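My Literature Project: How a Short Play Uses Silence

For my project this term I picked a one-act play called Broder, which our drama club put on in December. It's short (you can read the whole thing on a bus ride) and it only has 4 characters, so I figured it would be easy. I was wrong about that! The thing I kept coming back to was how often people in it stop talking, and that became my topic. 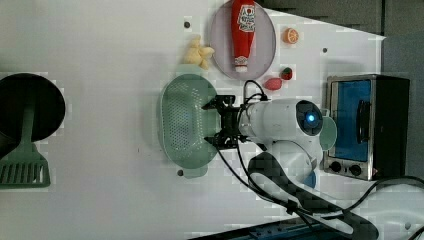 Wullwood, Jan 22, 2022

I read the script twice before I started taking notes. The first time I just wanted to know how it ended. The second time I put a pencil mark next to every stage direction that said "pause" or "says nothing," and my copy got pretty messy by the end. Then I sorted the marks by who was being quiet, and that's where the project really got going.

The plot goes like this. Two brothers run their father's ferry in a river town called Arer. The older one, Lewis, wants to sell it, and the younger one won't discuss it. Their mother knows a buyer has already come by, but she keeps it to herself for most of the play. The fourth character is the buyer, who talks all the time and never learns a thing about the family.

I think the mother's silence is the most important one. In the supper scene both sons ask her what she wants, and the stage direction says she "goes on folding the cloth." I read that as giving up when I first got to it. After seeing it acted I changed my mind, because the actress looked straight at Lewis the whole time, and it felt more like a dare. You can't get that off the page, or at least I couldn't.

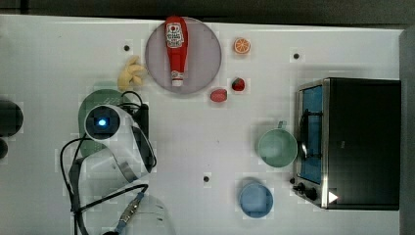

What I found out about Lewis

Lewis has way more lines than his brother, but he goes quiet every time somebody brings up their father. It happens in the opening, again when the buyer praises the boat, and once more right before the curtain. My first draft said this showed guilt. My teacher wrote "where is the proof?" in the margin, which was fair, so I went back and looked for some. The best I have is his line near the end, "I only held the rope." He never says what happened with the rope, and the play never tells us either.

Some people in my class hated that. They wanted a big speech where it all comes out, and I get it, I kind of wanted one too. But if he explained everything, I think the last scene would lose most of its pull.

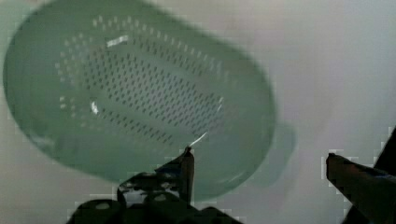 The brother is harder to write about, and this is the weakest part of my report. He says so little that I kept guessing at what he was thinking, and guesses aren't evidence. If I did this over I'd compare him with a quiet character from another play, and I'd ask to sit in on a rehearsal too, so I could hear how the actors decide how long a pause should last.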